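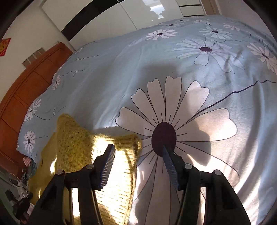 **For release: August**

**The daisies are coming back to Woltstead**

Hello from Skyrme! We're the small bedding shop on the corner by the Woltstead bus station, and I'm writing this one myself, so please forgive the lack of polish. The news is that our daisy duvet set is going back on sale this month, and I'm very pleased about it.

If you've been in the shop at all over the last couple of years you'll know the one I mean. Pale blue background, white daisies with dark purple middles, and those long curly stems that wander off across the fabric. Some of the flowers are small and some are enormous. I've had it on my own bed since the spring and I still like it best in the mornings, when the sun gets onto the big daisies and the white really comes up.

We first sold it as a trial, and it went far faster than I'd planned for. I'd ordered what felt like a brave amount and then spent most of the following winter telling people on the phone that no, I hadn't got a double tucked away in the back. We kept a list by the till. By the time I closed the list it had 700 names on it, which is a lot of names for a shop our size (and quite a lot of them in my handwriting, so if I've spelt yours wrong, do say).

So this time we've had 1660 sets made. They've been cut and sewn at the Nerkbridge workrooms, same as before, and the first lot arrived at our unit on the Danulgate estate at 8 in the morning while I was still looking for the keys.

**What's the same and what's changed**

The print hasn't been touched. Several of you wrote to ask me to leave it alone, and I have! Same blue, same flowers, same size.

The fastenings have changed. The old set closed with poppers along the bottom and I had more grumbles about those than about everything else put together. They came undone in the wash, or they didn't come undone when you wanted them to. The new ones are buttons, good big ones you can do up with cold hands.

We've also made the opening a bit wider, so getting the duvet in should be less of a wrestle. My own method, for what it's worth, is to turn the cover inside out, put my arms in up to the shoulders, grab the two far corners of the duvet through the fabric and shake the whole thing down. Then go round the bed once and tug the corners. I don't iron mine. It creases a little and I think it looks nicer for it, but if you're an ironer, do it inside out while it's still slightly damp.

Each set comes with 2 pillowcases, apart from the single, which comes with one. Extra pillowcases will be sold on their own this time, as that was the other thing people kept asking for. There's still no fitted sheet to match. I did try a sample with the daisies on it and, with the duvet on top as well, it was just too many daisies, even for me. A plain white sheet goes well and so does a dark plum one if you can find it close to the middles of the flowers. We stock both.

**Buying one**

Everybody on the list gets first go. We'll ring or write to you during August and hold your set behind the counter until the end of the month. After that whatever's left goes out on the shelves and up on our website, in single, double and king.

If you've still got the old set and the poppers have given up, bring it in, washed please, and we'll put buttons on it for the price of the buttons. It takes us a week or so at the moment as there's only one of us who's any good at buttonholes (it isn't me).

There'll be a bed made up in the window from the day we start, and you're welcome to come in and have a feel of the cotton before you decide. Kettle's usually on after three.

**Notes for editors**

Skyrme is an independent shop selling bed linen, blankets and towels in Woltstead. The daisy duvet set is sewn in Nerkbridge and sent out from our unit at Danulgate. Sample pillowcases can be lent to local papers and magazines on request. We do need them back, please! For prices, samples or a chat, ring the shop in opening hours and ask for the owner.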